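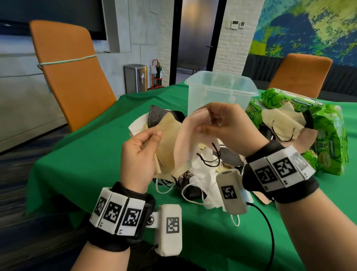
## Ticket 692 – mixed colours in mask delivery

**Opened:** 01/09/2026
**Opened by:** Cremilda Pacheco, Jundura front desk
**Supplier:** Wilach
**Status:** waiting for supplier

**Problem**

We ordered 2,000 disposable masks, all white. In the first carton the masks were not in packets and the colours are mixed. I find white, beige, cream, dark grey and also pale pink. The ear loops catch on each other, so when I pull one mask, others come with it.

**What I tried**

1. Shaking the pile over the table. It did not help, the loops became tighter.
2. Holding one mask by its edge and lifting the next one by the upper fold. This works, but it is slow. I did 29 masks before the phone rang.
3. Sorting white and cream under the desk lamp. They look nearly the same colour there – near the window it is easier.

**Reply, Kamol Boonchu (stores)**

Thank you Cremilda. Please don't pull by the loops, they come off at the corner. Put the white ones flat in the clear plastic container, with all loops to the same side. The other colours can go to Pappas, they accept any colour for their workshop. I have written to Wilach and asked for a replacement carton.

**Update, Cremilda**

Understood. The second carton is still closed and I will leave it so until they answer. Should I keep the cream ones with the white?

**Update, Kamol**

No, keep them separate please.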